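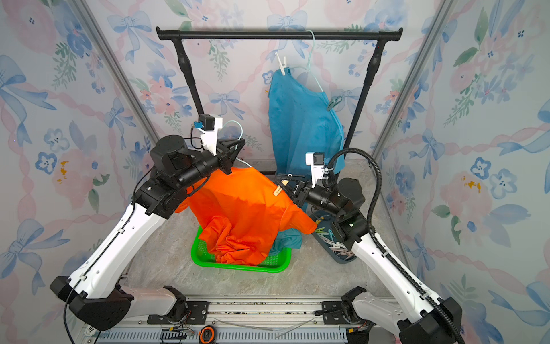 3.2 Hanging garments on the rack

The second part of the project dealt with hanging clothes on a free-standing black rack with a single top bar. Garments were held on a wire hanger by clothespins. The teal-blue garment has one pin at the shoulder and another farther down the side. The orange shirt was handled by its upper edge.

Pin position was varied by Bohdan Hutsuliak and the hanging length was measured by Kevser Yalçınkaya. The rack was kept at the same height throughout, with a bar length of 980 mm and a bar height of 1138 mm. Each garment was hung 17 times. A trial was stopped if the hanger left the bar or if the cloth touched the floor.

Garments pinned at one shoulder only slipped towards the free side in up to 3 trials per set. A second pin lower down reduced the sideways drift but left a fold across the front. Thin wire hangers also turned on the bar when the load was uneven.

3.3 Sources of error

Length was read by eye against a tape. Creases from storage at Prorstead were not pressed out before hanging, and the values in Table 4 include them.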